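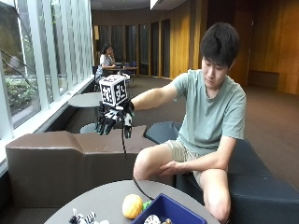
Toys and a blue bin on the round gray table, with the brown bench behind.

Trestham opens its new play lounge, Kavau, to families on Jun 9, 2025, and I'm so glad I finally get to tell you about it! I'm Gunnel Tangen, and I've been choosing furniture and toys for this place since February.

My favorite part is the low, angular seating — it's upholstered, so go ahead and flop. We keep a zebra plush handy, plus a bumpy yellow-orange ball that my niece always asks for. Toys go back in bins before we close at 6.

Entry is $4 per child, and grown-ups get in free. Call the Trestham front desk, extension 855.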